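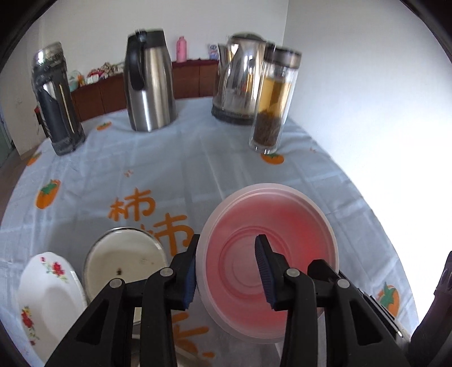
The tablecloth with the persimmons, one end of it anyway.

From: Mehwish Memon
To: Stendholm Supper Club list
Date: Jan 23, 2024
Subject: Re: [stendholm-supper] Salt, again

Yasir Chaudhry wrote:
> I have now been to three suppers in a row where the lentils tasted
> of warm water. I am not naming the cook, who knows who he is and
> who is also named Yasir. Can we agree, as adults, on when the salt
> goes in? My mother salted at the start. Minhas says the beans stay
> hard if you do that. One of these people raised four children on
> beans and the other owns a pamphlet.
>
> Also, who has my ladle?

Yasir,

I don't have your ladle. Ask Razia, who went home from the July supper with a very full bag.

On salt, I'm with your mother. I cooked two pots of the same chickpeas last week, same soak, same burner one after the other, and salted one at the start and the other at the end. Both went soft. The early pot tasted like chickpeas all the way through and the late pot tasted like chickpeas that had recently been to the beach. My husband was not told which was which and picked the early one, then asked why there were so many chickpeas.

What does keep beans hard, in my kitchen, is old beans. Mohsin Soomro brought me a sack from the back of the Mughal store that I suspect had seen several governments. I boiled those for an entire afternoon and they would still have been useful in a slingshot. Tomatoes too early will do it as well. If Minhas has been adding his tomatoes along with the salt, I think we may have found our criminal, and the salt can go home to its family.

As to how much, I put a spoonful in the soaking water, pour that off, and then salt the fresh water so it tastes like a soup you'd send back only if you were in a mood. Lentils I don't soak. They get salt when the water boils and that's all the attention they get from me.

For the next supper I'd propose that everyone tastes their own pot before leaving the house. I know this is a radical step. Razia Paracha has already written to me off list to say that her doctor wants her on less salt, so one dish should be left plain, with a saltcellar next to it and a label a person can read without glasses. I'll make that one. Please don't let Minhas make that one, he'll take it as a win.

The Kasell Street hall is ours until nine. Last time we were still scraping rice off the big pot when they turned the lights out on us, so let's eat before the speeches.

Mehwish

P.S. Jatau rice is on sale at Mughal again. The long grain, before anyone comes home with the broken kind and blames me.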